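Speaker notes: Skalldale winter series, talk 3
"Getting out of bunkers (and staying calm about it)"

Before I start: ask who has left a ball in the sand this month. Hands up. Put my own hand up first, it loosens everybody.

Opening

Right, hello, thanks for coming out. I'm going to talk about bunkers for half an hour and then we'll go and hit some. Mareike asked me to do chipping as well but I can't do both without gabbling, so chipping is in March with Ksawery, and he's far better at it than me anyway.

Quick confession. The first year I played the long course at Villalobos I took 119, and 15 of those were in one bunker on the back nine. Fifteen! My partner sat down on the grass. (Pause here, they usually laugh.) What I was doing was trying to pick the ball clean off the top, like a fairway shot, and then getting cross and swinging harder. Getting cross is the bit we'll come back to.

What the club is doing

The sand wedge has a fat, rounded sole. That's the bounce. It wants to skid through the sand and not dig. If you lean the handle a long way forward you take the bounce away and the leading edge goes in like a spade. So, open the face first, THEN take your grip. If you grip it and twist your hands, it'll just come back square when you swing.

Pass the two wedges round at this point. Ask for them back, I lost one at Grultton.

Setting up

Feet a bit wider than normal. Wriggle them in until you feel steady. Ball forward, opposite the inside of your front heel. Weight slightly on the front foot and leave it there, please don't rock back to help the ball up. I see that more than anything else and I still do it myself when the lip is high.

Remember you can't ground the club behind the ball before the stroke, and no practice swings that touch the sand either. Somebody always asks about stones and leaves. Yes, you can move loose bits now, as long as you don't move the ball.

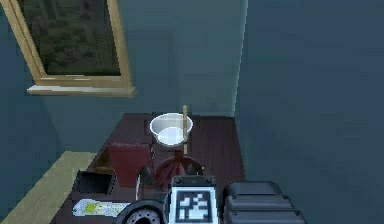

The swing

Pick a spot a couple of inches behind the ball and look at that. Look at the sand, forget the ball. Swing through to a proper finish. Nearly every ball that stays in the bunker got there because somebody stopped at impact.

Do the line drill: draw a line in the sand, no ball, and try to start the splash on the line every time. Ute Wunderlich did this all last spring and she'll tell you it's dull, and she'll also tell you what it did to her scores. If Ute's in the room, let her have a minute.

Plugged lies: square the face up, ball a touch further back, hit down steeply and expect it to run. Don't get clever. Anywhere on the green is a good result.

The cross bit

Back to my fifteen. After a bad one, step out if you can, breathe, look at where you want the ball to land, then go back in. If the lip's too steep, go out sideways. It costs you a shot and saves you four.

Questions, then down to the practice bunker. Rakes are by the gate, and rake it after you, all of you.

Notes by Ida Engelhardt | Contact the Skalldale golf section via the club office | © Skalldale | Back to top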